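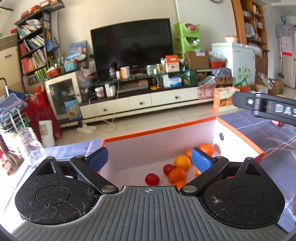

Hand-held gripper over the fruit box, oranges and two cherry tomatoes, fingers open.

Home Forums Manipulation Data and methods New posts Search Log in

Thread: Does mixing rooms help more than mixing objects? Fruit box result

brondwood_lab wrote:
We have a result I'd like people to pick holes in before we write it up. The task is picking fruit out of an open box, all of it recorded with hand-held grippers in people's homes, no robot present for the recording. The picture at the top is one view from the set.

We trained two policies on 2,000 demonstrations each. Set A came from a few homes with lots of different fruit. Set B came from 58 homes with only oranges and cherry tomatoes. Same network, same training time. Then we ran 100 trials of each on a fixed arm in a kitchen that neither set had seen, with oranges and cherry tomatoes in the box.

Set B did better by 12 successes. Most of the gap was in the approach. Policy A would drift towards the wrong part of the table when the background was busy. Once the fingers were over the box there was little between them.

Skoryk wrote:
You tested on oranges and tomatoes, and set B is all oranges and tomatoes. How is that a fair test of rooms against objects? B has seen far more of the exact fruit you tested on.

brondwood_lab wrote:
Fair point. A does have both in it, but fewer of each. We looked at where the failures happened and the grasp itself was nearly level, so I don't think fruit familiarity explains it. I accept we can't rule it out from this test.

Skoryk wrote:
Then run it with limes or plums. If B still wins I'll believe you. At the moment the headline is stronger than the result.

passtead_min wrote:
I'd expect rooms to matter a lot with a wrist view. Look at how much of that picture is not the task. Television, shelf of jars and bottles, chest freezer, and another bowl of oranges on top of the freezer. If the policy has only met a handful of rooms it can latch on to any of that. We had one that would aim high whenever there was something orange in the background.

tolly wrote:
Plaid cloth as well. Patterned tablecloths were our worst case by a long way. We ended up adding more of them to the training set and it helped, but I never tested it properly.

Skoryk wrote:
Cropping would fix most of that for less money than visiting 58 homes. Crop to the bottom two thirds and the freezer goes away.

passtead_min wrote:
We tried cropping. It helped near the box and hurt the start of the reach, when the box can be anywhere in view. I wouldn't do it again for this sort of task.

Skoryk wrote:
Depends on your start pose. Ours is always above the table and cropping has been fine for us.

Busisiwe Sibiya wrote:
I did part of the recording for set B, so two things from that side.

The fruit moves. Oranges roll when you take the one next to them, and a cherry tomato can end up against the wall of the box where the pads don't fit well. I changed my angle a lot depending on what was left. If the set A people mostly had a single layer of fruit, their demonstrations may be easier ones, and that would be a third difference between your sets.

Second, people have habits. I nearly always took the biggest orange first. With 58 homes you also had more people recording, so you might be measuring the number of people and calling it the number of rooms.

brondwood_lab wrote:
The second one worries me more. We do have recorder IDs, so we can make a version of B with fewer people and most of the rooms kept. I'll ask Iltach for the compute, as ours is booked until September.

tolly wrote:
Could you post the per-room numbers too? I'd like to see whether the last twenty homes added anything. If it goes flat early that's more use to most of us than the A against B comparison.

brondwood_lab wrote:
Yes, I can do that. We have checkpoints trained on smaller numbers of homes, but they were only run on the old test kitchen, so they'll need doing again. I'll add plums at the same time for Skoryk.

Skoryk wrote:
Plums are fine. Put some tomatoes up against the wall of the box as well, please, and report those separately.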